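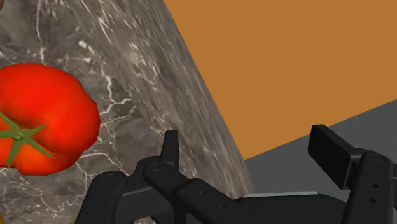 *Reading time: 4 minutes*

# Skivport Kitchen Cell, Classroom Edition

The Skivport Kitchen Cell is a simulated robot workcell for school and college robotics clubs. It runs on ordinary desktop machines and needs no laboratory space. Students write, test and score pick-and-place programs for a fixed arm working at a kitchen counter, and the same programs are accepted without changes as entries to the Voscombe Challenge.

The Classroom Edition replaces the older Bench Edition. Existing Bench licences remain valid, but the Bench scenes are no longer updated and cannot be used for competition entries.

## What is supplied

- Simulator, with installer for Windows and Linux
- Kitchen scene
- 9 graded tasks, with mark schemes
- Student workbook and teacher's notes (PDF)
- Local scoring server
- Licence for 14 seats on one site

The download is supplied as a single archive. Schools with restricted networks can order it on a USB stick at no extra charge. The installer does not need an internet connection once the licence file is in place.

## Scene

The arm is a model of a Franka Emika arm with a two-finger gripper, fixed to a pedestal beside a marble kitchen island. Objects on the island include bread, a tomato, a bowl and glassware. The positions of movable objects are set by a seed number. A run with the same seed and the same program gives the same result on every machine, and this is how entries are checked.

Each task can be run with a wrist camera, a fixed camera, or both. The fixed camera has several preset positions. Camera choice is declared at the top of the student's program and cannot be altered during a run.

Object properties are held in a plain text file. Mass and friction may be edited for class work. The scoring server ignores local edits and always loads the standard values. 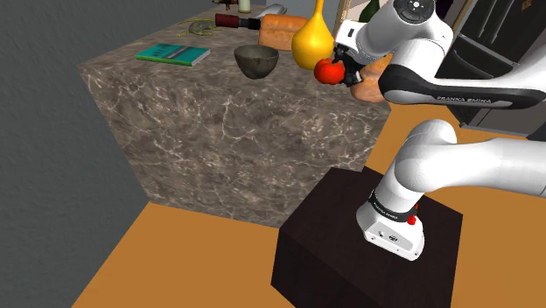 Grip force is limited in software. A program that asks for more than the limit is not stopped, but the request is clipped and a warning is written to the log. Students who find that an object slips should check the log before changing the approach path. In most cases the fingers have closed too high on the object, and raising the force makes no difference.

Collisions between the arm and the island end the run. Collisions between a held object and the island are logged and cost marks, with the amount set out in the mark scheme for each task.

## Programming

Programs are written in Python. Two levels of control are provided.

**Level A** uses named moves: go to, open, close, lift, place. It is suited to a first term and to students who have written very little code. Level A programs cannot use the wrist camera.

**Level B** gives joint positions, joint speeds and camera images. Tasks 6 to 9 require Level B.

The Na recorder is included with both levels. It saves joint readings, gripper state and camera images for every step of a run, and can be switched on with a single line. Recordings open in the Na viewer, where two runs can be played side by side. Clubs working on learned control may use recordings as training data. The recorder will store up to 3,000 runs per seat before older files have to be moved or deleted.

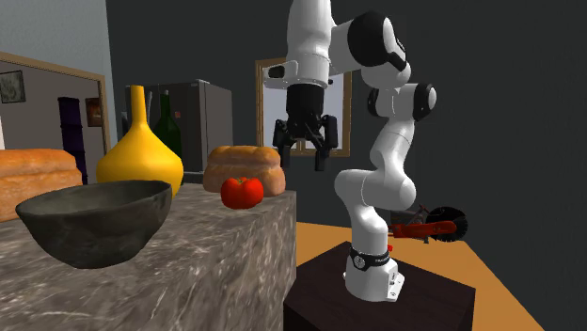 *Kitchen scene, gripper open, tomato on the counter.*

## Competition use

Voscombe entries are made by teams, with one program file per task. The file is uploaded through the scoring server and is run on seeds which the team has not seen. Practice seeds are supplied in the `seeds/practice` folder. A good score on the practice seeds alone is a poor guide, and the teacher's notes suggest holding several back until the last session before entry.

Teams may use any camera preset. Scripts that write to the object file, or that read object positions directly from memory, are rejected at upload.

## System requirements

| Item | Minimum |
|---|---|
| Memory | 8 GB |
| Free disk space | 20 GB, plus recordings |
| Graphics | Dedicated card with 2 GB |
| Python | 3.6 |
| Network | Scoring server only |

Machines below the graphics minimum can run Level A tasks with marble reflections switched off under Settings > Display.

## Known issues

- The Na viewer may show the last step twice if a run ends in a collision.
- Changing the fixed camera preset in the menu does not update the preset in an open program. Save and reopen the file.
- On Linux, the installer requires write access to the home folder.

## Ordering and support

Orders and licence renewals are handled by Cundau. Quote the site name and the Bench licence number, if there is one. Additional seats can be added at any point in the licence year.

Page last revised: Nov 11, 2019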